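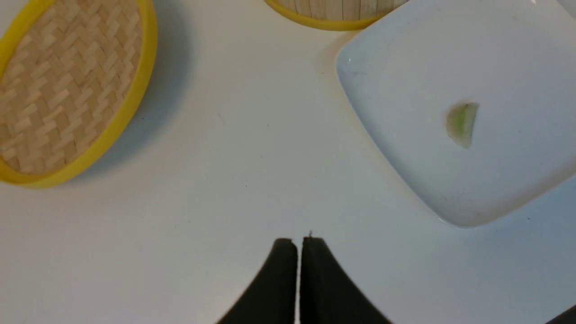 Questions people ask me about my drawings

Do you trace?
No, but I do use a grid for the big portraits, and I'm not shy about it! I rule it lightly in 2H pencil and rub it out as I go.

How long does a drawing take?
Depends on the hair. The portrait of my neighbor Fiachra Moriarty took most of a winter, and his beard ate up half of that (he has since shaved it off, thanks a lot).

What paper do you use?
Smooth hot press, the heavy kind. I tried a textured one once and every cheek came out looking like an orange.

Can I buy a print?
Yes please! The Drelley harbor print is an edition of 500, signed and numbered in pencil on the front. The smaller ones are open editions.

Do you take commissions?
I take 3 a year and the list opens in October. Send me one sharp photo, as large a file as you've got, and tell me who the person is to you. I can't work from a screenshot of a screenshot.

Isn't it pointless to copy a photo by hand?
I get this one a lot, mostly from my brother. I like looking at one face for weeks, and I change more than you'd think. Come see one up close and argue with me.

Who do I write to?
Me, Wilma Smits, through the contact form. I answer in the evenings.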